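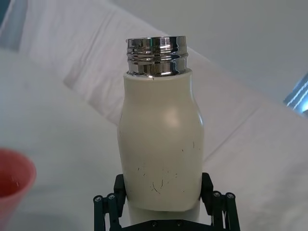 *Page last changed: December*

I have now read the Jerkero brochure three times, and I still couldn't tell you what I would be paying for. The front half talks about "everyday handling at the counter". The back half is a table of monthly fees. Between the two there is a gap where I would expect somebody to say how often the thing drops a bottle.

For those who haven't had the sales call yet, Jerkero is a kit for cafés, canteens and staff kitchens. You get two arms, a gripper on each, a set of cameras and a subscription. The firm behind it is Brornby, which used to sell conveyor parts and now says it sells "hands". The basic plan comes with 5 tasks. One of them is pouring from a bottle into a cup, and that's the one everybody asks about, so it's the one I'll stick to.

My trouble starts with the word "any". Any bottle, any cup, any counter. I run a small kitchen that serves 77 people at lunch, and I can say with some confidence that there is no such thing as any bottle. Ours are tall, short, dented, sticky, half full, and in one case held together with tape. An insulated bottle with a bulge in the middle and bare steel threads at the top is a fair thing to try. Scuffs on the paint are welcome too, as most demo props look as if they came out of the box that morning. But it is one bottle, and the cap is off. Who took the cap off? If the answer is a member of staff, then I'd like that person's time in the fee table along with everything else.

Then there's the counter. 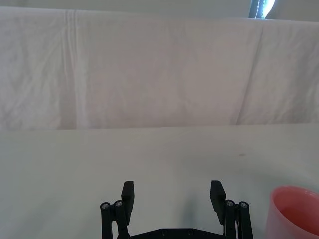
*Open gripper, white table, white cloth behind, pink cup at the corner.*

I would love to work at a table like that. Mine has a till on it, a tray of spoons, a wet cloth and usually somebody's phone. White on white with one coloured cup is about as kind as you can be to a camera, and the brochure never says whether the kit needs that kindness or merely enjoys it. I put this to Volodymyr Marchuk, who fits these systems for Dmytriv and has no stake in selling me one. He told me plain backgrounds are normal in early work and that I shouldn't read too much into them. Fine. He also told me he wouldn't quote for my kitchen without seeing it first, and I read quite a lot into that.

Brornby's own figure is 42 pours an hour. I make more than that on a slow day while talking to someone about their holiday. The reply I get from the sales side is that speed will come with updates, and that the arms don't need a break. Perhaps so. I was told much the same about the dishwasher we leased from Venau, and that went back after 52 weeks with the updates still on their way.
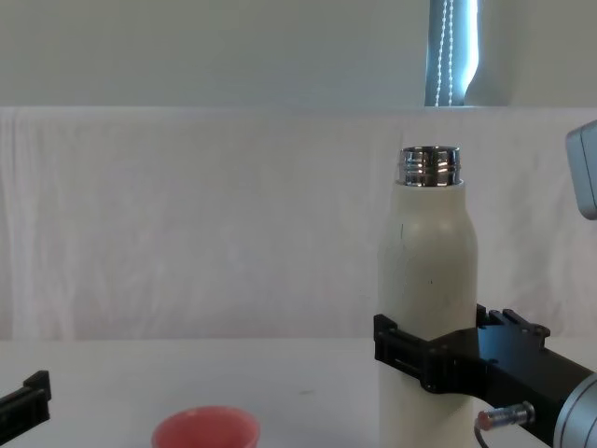 Two arms is the other part of the price I can't make sense of. For pouring, the pitch is that one holds and the other steadies, and I can see that for a lid or a jar. With an open bottle and a cup standing on a flat table, I want to be shown the job that one arm can't do. If the second is there for the dearer plans, it should be sold with the dearer plans. At present you pay for both from the first month, whichever tasks you pick.

I don't think the kit is a con. The grip design seems sensible, and a pair of plain black fingers should be easier to wipe down than the soft cups some of its rivals use – that counts for something in a kitchen. What I object to is being asked to sign for two years on the strength of a tidy table. Give me a month's trial on my own counter, with my own bottles, and a log of every spill that I'm allowed to keep. I have asked for this twice. The second reply offered me a discount on the installation instead.

If you've had a better answer from them, the address is at the foot of the site and I'll print it. Until then we're keeping the jugs.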